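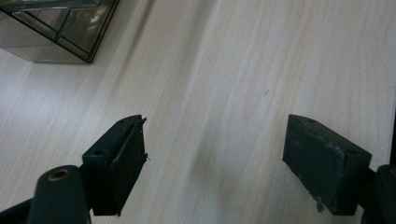

Does pad wear change your results?

Eylül Tokgöz
We trained on 300 demos with new finger pads, then 300 with old ones. Same hand-held gripper, same table. The mixed policy did worse than either set alone. Anyone else?

Teun Dijkstra
I doubt it's the pads. How many seeds?
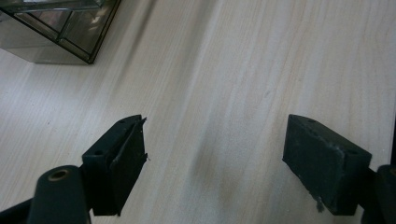 Stavros Perić

Pad edges fray and the faces scuff - ours do too, and the wrist view sees all of it. I'd still look at the colour balance between sets first.

Eylül Tokgöz
Three seeds. Colour was locked.

Teun Dijkstra
Three is thin. Run four more before blaming rubber.

Stavros Perić
Disagree, the gap matters more. Post the per-seed numbers.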